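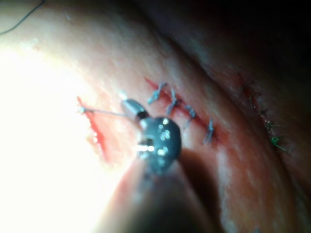

Wound Closure Materials Programme
Interim progress report to the Barnorau Fund
May 11, 2023
Prepared by Adesuwa Bashir, programme manager

1. Period covered

The report covers the second half of the first grant year. It follows the work package numbering in the grant agreement. Spending is reported separately by the finance office and is mentioned only where it affects the timetable.

2. Work package A: storage and ageing of suture material

The purpose of this package is to measure how far absorbable sutures lose tensile strength when they are stored in clinics without reliable temperature control. Samples were held in two cabinets, one at a steady 30 degrees and one cycled daily between cool and warm settings. Both cabinets were supplied by Kalberg and calibrated on delivery.

A total of 200 samples were placed in storage. Of these, 119 have been withdrawn and tested to failure. The remainder stay in the cabinets until the final withdrawal in September.

Straight-pull results for the steady cabinet are complete up to the fourth withdrawal. Loss of strength was small and within the range set out in the protocol. Results for the cycled cabinet show a wider spread. Satish Jaiswal has checked the grips and the load cell and found no fault with either. The spread is larger in samples whose outer foil had been creased during packing, and the next batch will be sorted by foil condition before testing.

Knot-pull testing started late. The first set of results was discarded after it was found that two operators were tying the final throw in opposite directions. A written tying procedure is now in use and both operators have been reassessed against it. The lost samples have been replaced from reserve stock of the same lot.

3. Work package B: clinic survey

Tobiloba Ezeani visited the clinics in the Jinine district and recorded how closure materials are ordered, shelved and issued. Most stock was kept in general store rooms along with dressings and cleaning supplies. Expiry dates were checked at delivery in every clinic visited, but later checks were irregular. Temperature was logged in a minority of store rooms, usually on paper sheets that were not kept beyond the current month.

The Nnaji district visits have been put back. The road to the northern clinics was closed for repairs for much of the period and the hired vehicle could not be kept on standby within the budget. New dates have been agreed with the district office. The questionnaire will be shortened before then: the section on supplier choice produced very few usable answers, as ordering is done centrally.

4. Work package C: guidance for store staff

A first draft of the storage guidance has been written by Bukola Olaniyan and circulated within the team. It runs to four pages and includes a one-page wall chart. Comments so far concern the following:

Whether the chart should give a single maximum temperature or a range.
How opened boxes should be marked.
What to do with stock that has been exposed to heat but is still in date.

The third point cannot be settled until the cycled cabinet results are complete. The draft leaves that paragraph open.

5. Staffing

Panagiotis Chatzigeorgiou joined as laboratory technician and has completed his safety induction and training on the tensile tester. The part-time data post remains vacant. Data entry is being shared between the laboratory staff, and the survey records are about 2 weeks behind as a result.

6. Risks and changes

The main risk to the timetable is a further delay to the Nnaji visits. If they cannot be held on the new dates, we will ask the Fund to agree a short extension to work package B only. Work package A would not be affected.

The cabinet used for cycled storage lost power overnight on one occasion. The internal logger continued to record and the temperature stayed inside the permitted band. A backup supply has been fitted. No samples were withdrawn from the study.

7. Next period

Final withdrawal and testing of stored samples.
Repeat knot-pull series under the revised procedure.
Nnaji clinic visits and entry of survey records.
Second draft of the guidance, to be sent to the Fund for comment.

Test data for the completed withdrawals are held on the programme drive and can be supplied on request to the programme manager.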